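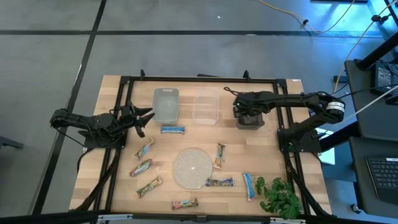 Page 177

Care and Arrangement of Wooden Worktables

Stunside Household Guidance, Workshop and Utility Room Series

A table made of butcher-block strips will serve a household for many years if it is cleaned correctly and kept in reasonable order. The following guidance applies to tables used for sorting, mending, packing and small repairs. It does not apply to surfaces used for cutting food, which are covered in the kitchen section.

Placing the table

Stand the table on a level floor. A smooth floor is easier to sweep, but it allows a light table to shift when leaned upon. Fit rubber pads beneath the feet and check them twice a year. Leave a clear passage on every side from which the table is used. Where several persons share a room, marking the passage with floor tape will keep boxes and stools out of it.

Do not place a wooden top directly against a radiator or beneath a window that is regularly left open. Uneven heat and damp cause the strips to move at different rates, and fine gaps will appear along the glue lines.

Arranging containers

Containers used for sorting should be kept toward the far part of the table, with the near part left free for work. Three will suit most tasks. Readers who sort hardware, buttons or sewing notions at the Pumcombe workrooms are advised to begin with the following arrangement:

Unsorted items in the widest container.
Items to be kept in the container nearest the working hand.
Items to be discarded or passed on in the last.

Containers of different colors or shades are easier to tell apart at a glance than matching ones. Shallow bins are preferred for small parts. Deep bins conceal what lies at the bottom and are generally emptied less often than they should be. Each bin should be emptied completely before a new batch is started.

Labels

Small adhesive labels may be placed at a corner of the wood, where they will not be rubbed by the forearm. Paper labels should be renewed when the writing fades. To remove an old label, warm it with a hair dryer on the low setting, lift one edge with a fingernail or plastic card, and wipe away the remaining adhesive with a little vegetable oil. Wash the spot afterward with mild soap and dry it at once.

Cables

Cables should run down at the side of the table and should not cross the working area. Leave a modest loop wherever a cable must bend or follow a moving part. Cables are not to be stapled to the wood.

Cleaning and oiling

Dust the top daily with a dry cloth. Metal rails and strips at the edges collect grit and should be brushed out before the wood is wiped, so that the grit is not dragged across the surface. For marks, use a cloth wrung out in warm water with a few drops of dish soap. Do not flood the joints.

An oiled top should be oiled again when water no longer beads on it. Sand lightly along the grain with 200 grit paper, remove all dust, and apply 2 thin coats of Bozsik table oil, wiping off the excess after each. Allow the top to rest for 7 days before placing rubber or plastic containers on it. Oily cloths must be spread flat outdoors to dry before disposal.

Instructions for varnished and painted tops are given in the Josham supplement.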